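Hagedorn Adds Bin Picking Package for Mixed Parts

Dolano software and a wrist-mounted gripper ship as one kit; orders open in August

Hagedorn today announced the Zivenon bin picking package, a kit that lets an existing industrial arm pick unsorted items of different shapes from a deep container. The package includes a gripper, a wrist cable set, an overhead camera and a license for the company's Dolano planning software.

Zivenon is meant for small shops and repair depots that handle tools, fittings and packaged goods in short runs. Users do not need to load a model of each item before starting. The software looks for a place to grip, checks that the arm can reach it without touching the walls of the bin, and then sends the move to the robot controller.
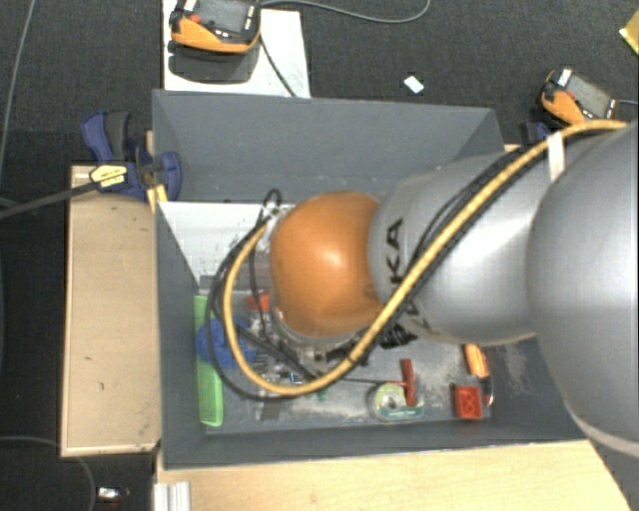
"Our customers have bins with a bit of everything in them," said Maureen Sedgwick, product manager at Hagedorn. "They asked for something they could set up on a bench they already own, with the arm they already own."

Setup takes about 5 hours, including camera calibration. The bin must stay fixed in place during operation, and the company recommends clamping it at two corners. Items lying flat against a wall remain the hardest to pick, and Dolano will skip them and flag them for an operator if it finds no safe approach.

During development, engineers ran the package on a test list of 424 hand tools and household items. Yaqin Fang, who led the work, said the list will be supplied with the manual so buyers can repeat the tests on their own equipment.

The kit carries a two-year warranty. Laltus will handle installation and training. Pricing is available on request.

Press contact: Themis Koutsoukos, Hagedorn Communications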